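Subject: Re: [wilside-build] gripper pads, thin sheet pickup
Date: 2024-05-04

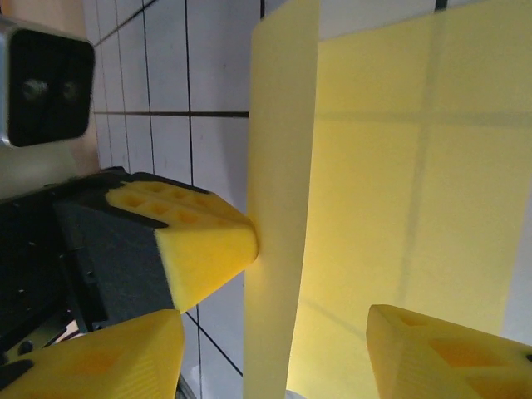
The pads on the arm now are the soft yellow ones with the square pockets on top. I kept the pocket depth from the Brultomer drawing and changed only the wall thickness, which is up to 2 mm. Quoted text first, answers under each part.

> Are you still seeing the sheet fold when the fingers close? On my
> build a single sheet held upright buckles before the grip is firm
> enough to lift. I suspect the closing speed, but I have not
> changed it yet.

Yes, with the old pads. Closing speed made a small difference. Contact order made a bigger one. If one finger arrives early it pushes the edge sideways and the sheet bows away from the other finger. I now stop the fingers short of contact, read both positions, correct the offset, and close the remaining 9 mm at the slow rate. The offset is stored per finger, so it has to be measured again after any pad change.

> What do you use for the contact threshold? The default in the
> Distitz firmware trips on its own when the arm moves.

The default is too low for a wrist with a cable hanging off it. Mine is set to 3955 in raw counts. Don't copy that number without checking your own idle reading first. Let the arm sit for a few minutes after power-up, log the idle value through a full wrist rotation, then set the threshold above the highest value in the log. The firmware does not save it until you issue the write command, and a reset before then puts the default back.

> Did you glue the pads or screw them?

Neither at the moment. They press into the bracket and the lip holds them. The first set, cast in October, was glued and I tore two of them getting them off. If yours creep out under load, check the bracket for a burr along the inside edge before you reach for adhesive.

Still open on my side: the fingers flex slightly at full extension and I have no good figure for it. The Owen mount has a stiffer plate that should fit with the two lower holes redrilled. If anyone has done that conversion, I would like the hole spacing before I cut anything.

Revised pad drawing is in the list files area, same folder as the old one.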